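What I Saw at the Prernham Open Day

For my project I went to the open day in Prernham, where Gamar was showing its robot demo on a big screen. It's all simulated — I kind of expected real metal, but I got into it fast! Our guide said they'd done 2000 test runs, and 454 of those used the red rod.
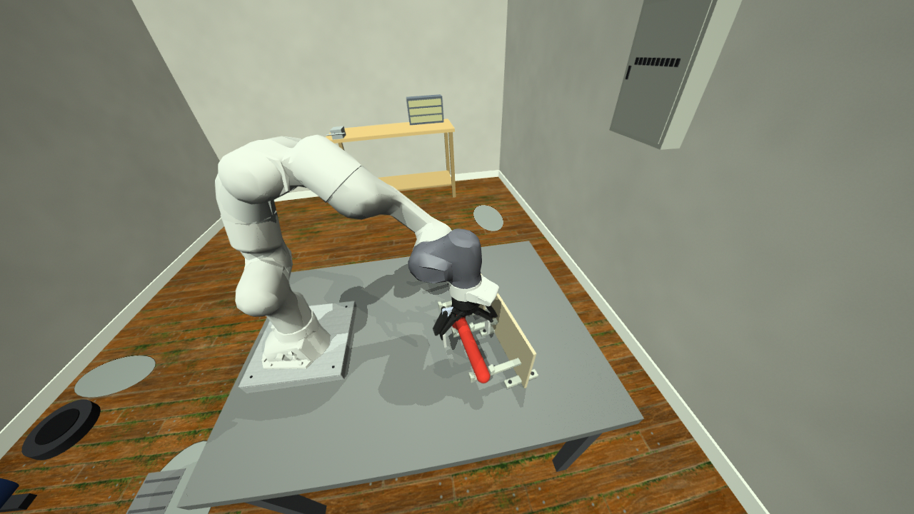
Figure 1. The gripper over the far end of the rod.

I asked way too many questions (sorry, everybody behind me). The one I liked best was about the fixture, the pale thing with the little feet. They told us it took almost 40 tries to settle on a shape. I also wanted to know why the board stands so close to it, but we ran out of time. 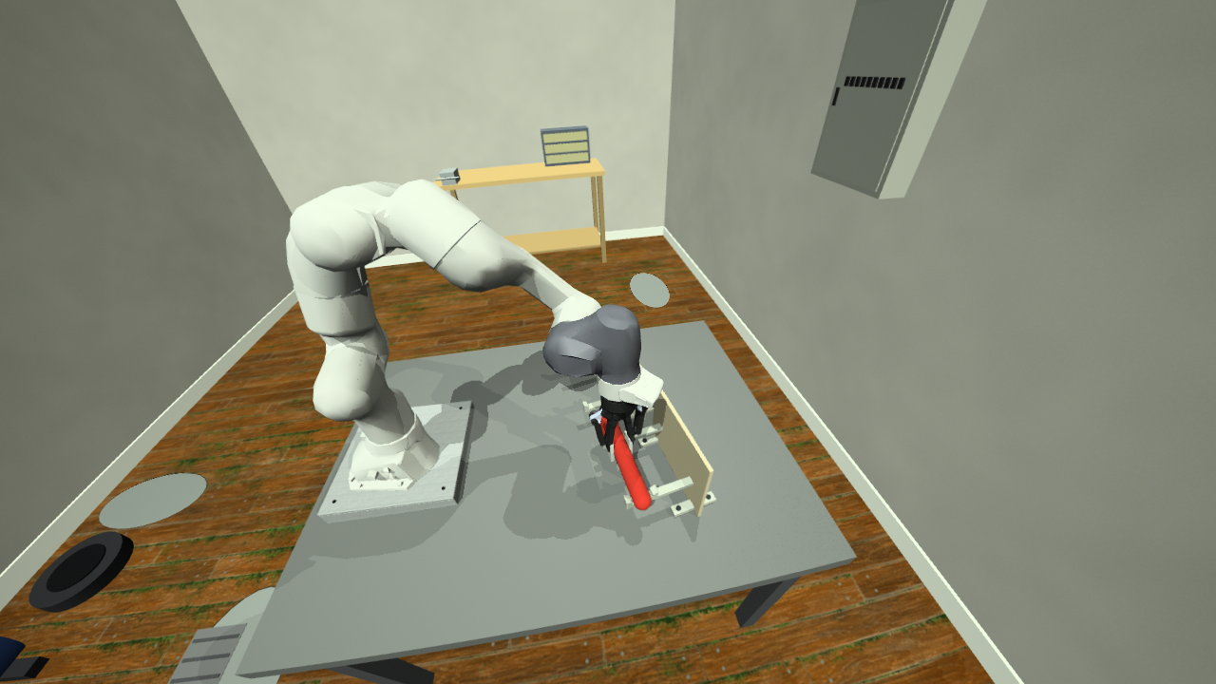

What I'd Do Next

I'd love to build a smaller version in our class software and try a shorter rod first.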